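Last updated: Sunday, November 4, 2018

Speaker notes: Floors, walls and cords in a plain room
Wellberg building talks, Dondstead

Opening (2 minutes)

Say hello, check that the back row can hear. Ask for phones on silent.

Tonight is about the room by the railing at the Rorer building. It measures 357 square feet. We went over it in June and most of what I have to say comes from that visit. The Varma building has a room with the same problems, and I'll take questions on that one at the end.

I have 10 minutes and two slides. Don't rush the first one.

The floor (4 minutes)

Slide 1 up. Let people look before talking.
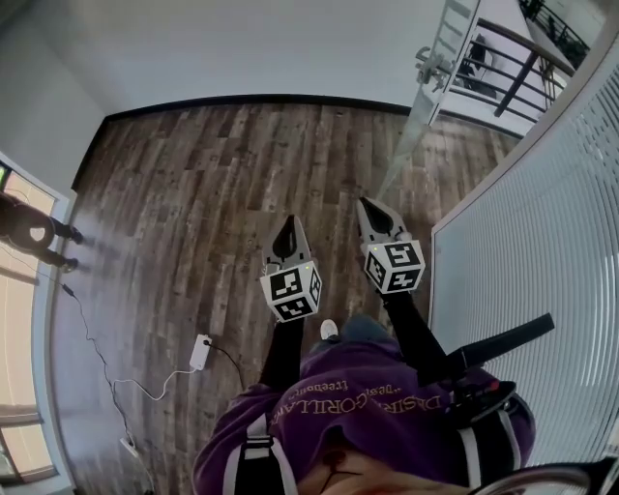

Points for slide 1

Start with the planks. They run toward the far wall, and there is brown and gray in them. People ask whether a floor like this needs to be redone. My answer is to clean it properly first, let it dry overnight, and look again in daylight. At Rorer we budgeted for nearly 200 dollars in cleaning supplies and mats and left refinishing for another year.

Then the cords. There's a power adapter on the floor at the left with its cable, a thin white cord looping off it, and a power strip near the wall. Another thin cable runs along the left side up toward the window area. My advice for any room like this:

— Keep the strip by the wall and bring the adapter to it.
— Coil the slack and tie it loosely. Don't pull it tight.
— A cord that has to cross a walkway gets a flat cover. No rugs over cords.
— Unplug the adapter before mopping and put it on a chair or a shelf.

Mention the blinds. Horizontal slats collect dust on the top side. Close them one way, wipe, close them the other way, wipe again. A dry cloth does most of it. Do the blinds before the floor.

The glass at the railing gets fingerprints along the metal handrail. Spray the cloth, keep the spray off the glass, and the drips stay off the planks. Someone usually asks about hanging coats or signs on a railing. Say no, and move on.

Walls and ceiling (3 minutes)

Slide 2 up. Point to the back wall first.

Plain white walls show scuffs low down, where chairs and carts hit them. A dark baseboard takes some of that and hides it well, but dust settles along the top edge. Use a soft brush on the vacuum, then a damp cloth.

Ceiling next. Recessed beams make a pattern of rectangles, and every rectangle has corners for cobwebs. Long pole, clean duster, work from the window side. The light is a long black one on a thin rod. Switch it off and let it cool before wiping. Steady it with one hand and don't lean on it.
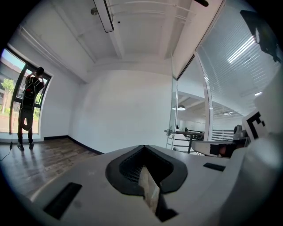

Rorer building: back wall, ceiling beams and hanging light.

If there is time, point out the shine on the planks near the window. Window light on a glossy floor shows up streaks, so rinse the mop more often than you think you need to and go with the planks.

Closing (1 minute)

Handouts are on the table by the door. The checklist is the same as last year's except for the part on cord covers, which is new. Take one for each room you look after.

Questions. If the Varma room comes up, say the measuring is done and the floor hasn't been priced yet.

Related items
Mats and runners: what to buy for a hallway
Cleaning blinds without taking them down
Checklist for the Varma room
Notes from the June visit

Contact the Wellberg office | Copyright 2018 Wellberg | Back to top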